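Why does a chopping board have a little ditch in it?

Have you ever watched someone cut up a really ripe tomato? Out comes the juice, and off it goes, racing towards the edge as if it were late for a bus! Grown-ups have been grumbling about runny food for a very long time, and that is where the little ditch comes in. It has a proper name, too: it is called a juice groove.

How does it work?

Juice always runs to the lowest place it can find, just as rain runs into the gutter at the side of a road. The groove is a tiny bit lower than the rest of the board, so the juice trickles in and stays there (unless somebody tips the board up, of course, and then you will need a cloth). After that you can pour it into the gravy, or rinse it down the sink.

What is the board made of?

Lots of boards are made of bamboo, and here is a surprise: bamboo is a kind of grass! It is an enormous, woody cousin of the stuff you play football on. The hard stems are cut into strips, and the strips are glued and pressed together, and that is why you often see thin stripes running along a bamboo board. Try following the groove round the corner with your eyes. 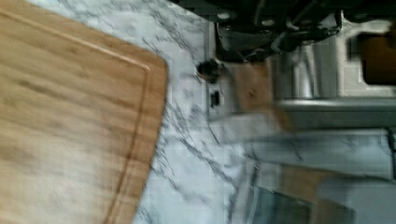
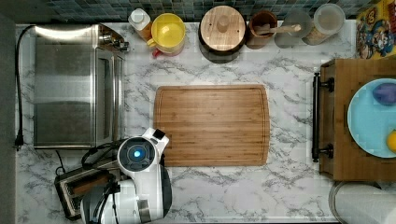 Have a go yourself

Ask a grown-up if you may borrow a board with a groove. Put it flat beside the sink and drip 2 teaspoons of water into the middle. Now lift one side, ever so slightly, and watch where the water goes. Does it stop at the groove? Try 8 teaspoons next, and keep a tea towel handy!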